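3.2 What the morning pages group told us

I'll admit I came into this part of the study with a bias. I've kept a notebook by the bed for years, and I wanted the people who wrote by hand before breakfast to come out on top. So when Aaliyah Pelletier and I split up the reading, I asked her to take the handwriting group and I took the people who used Savovent on their phones, just to keep my thumb off the scale.

We had 79 writers who stayed with us through November, most of them from the evening classes in Gutedbridge and the rest from the library circle in Ronalbridge. Between them they turned in 252 usable entries. An entry counted as usable if it had at least 200 words and the writer had marked the spot where a new idea showed up (a star in the margin, a row of dots, whatever they liked!).

The marks were the fun part. I had expected them to cluster near the top of the page, when people are fresh and a little sleepy still, but they mostly came late, after a long stretch of grumbling over the weather or a sister's birthday or what to do with leftover soup. One woman filled a whole page complaining that she had no ideas and then starred the last line, a title for a story she has been working on ever since. Figure 2 goes with this section.

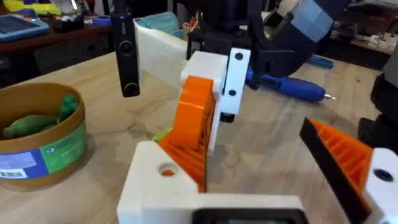 Figure 2. Orange ribbed finger pad on its white bracket, over a light wooden tabletop.

The phone group wrote shorter entries and edited as they went, and I think the editing matters more than the length. When I talked with them afterward, several said they would go back and fix a sentence before they had finished the next one. I do this too, all the time, and it's a hard habit to drop. The handwriting people crossed things out now and then but kept moving down the page, and their starred ideas tended to sit further from whatever they had started with. Aaliyah calls this "drift," and we ended up using her word in the coding sheet.

Scoring drift was messy. We each read every entry from both groups in the end, gave it a number, and then sat down together over the ones where we were more than 2 points apart. Most of those were dream entries, where I kept giving high scores for sheer strangeness and she kept asking me what the strangeness was drifting away from. She was right, and we rescored all of them. Marty, our older transcription program, also dropped the line breaks from the scanned pages, so for those we went back to the paper originals and read them the slow way. 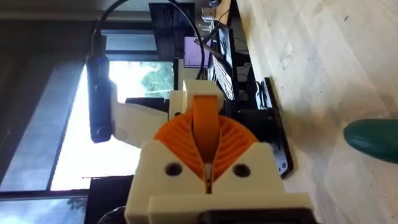 3.3 Writers who skipped days

We hadn't planned to look at skipped days at all, but so many people apologized for them in their entries that we started keeping a tally.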